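Last updated: September 28, 2020

I have been putting off the storage corner since last December, so when the new shelving finally went up I was a little too excited to start filling it! (We bought it from a small shop called Brorkness, and it took me most of an evening and 8 leftover screws to feel sure it would stand.) I like that it's black and plain, and I like that I can move the shelves up or down when I change my mind, which I certainly will.

The first things to go on were the cotton buds. I know, I know. But I use them for everything, from the crumbs in the keyboard to the corners of the bathroom faucet, and the round tubs are such a nice shape to line up. They had been living in three different drawers and a shoebox, so I kept buying more because I could never find the ones I had.

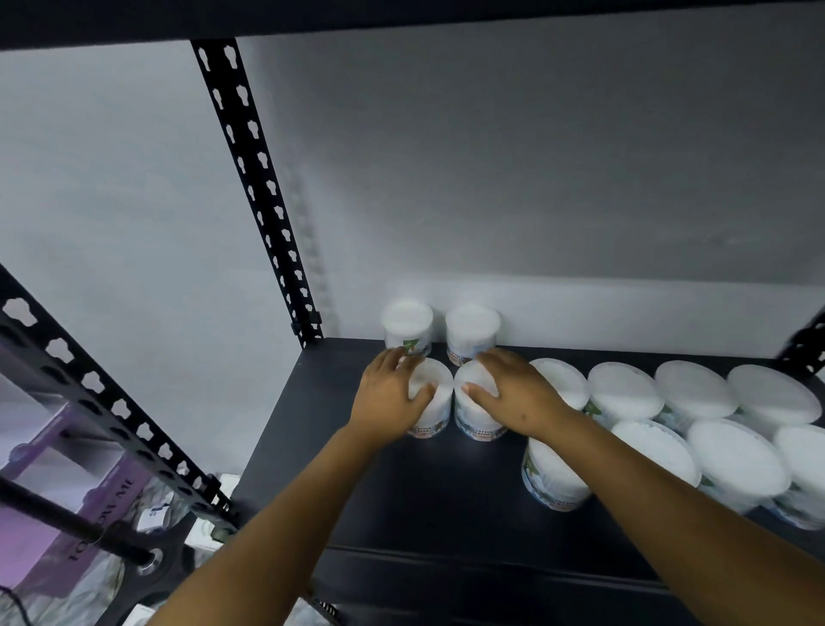
Cotton buds going onto the new shelf, all twelve tubs of them.

My way of doing it is to start at the wall and work forward, keeping the tubs in pairs with their sides nearly touching. I thought about stacking them, but I'd rather see the lids, so for now they stay one layer deep. If I get tired of how much room they take, I can always change it.

Next up are the candles, and then the big box of sewing things my aunt passed down to me, with about 400 buttons in it and hardly two alike. I may need another evening for that one, and a large pot of tea.

Contact | Copyright 2020 Chala Home Notes | Back to top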